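Stalance Works, Trullcombe site
Minutes: packaging sort and bench layout, May

1. Previous minutes. Accepted without changes.

2. Bottles. Clear plastic bottles stay on the marbled tabletop until sorted. Caps are to be bagged separately – Kesorside no longer takes them mixed. Last load: 232 bottles.

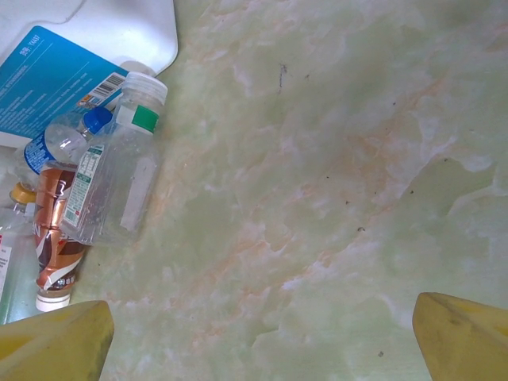
Bottles over 330 ml go in the first bag. Labels may stay on.

3. Containers. The tall translucent bin and the white box with the blue lid remain on the table. Moving both to the shelf was discussed and not agreed.

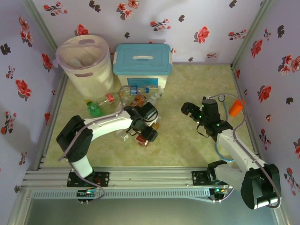 Lappalainen

Bin liners are down to 20. Reorder approved, one carton of 52.

4. Box lid. Lid to be kept on between sorts. Bottles are not to be stored on top of it.

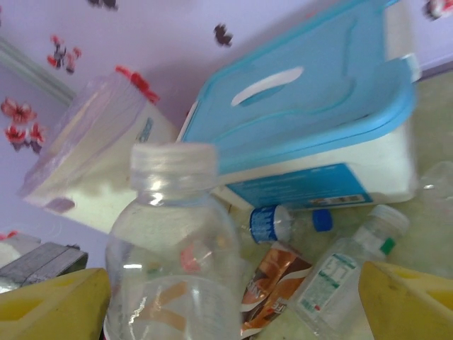
Label on the box front stays until the new ones are printed. Item carried over.

Meeting closed 3:40 p.m.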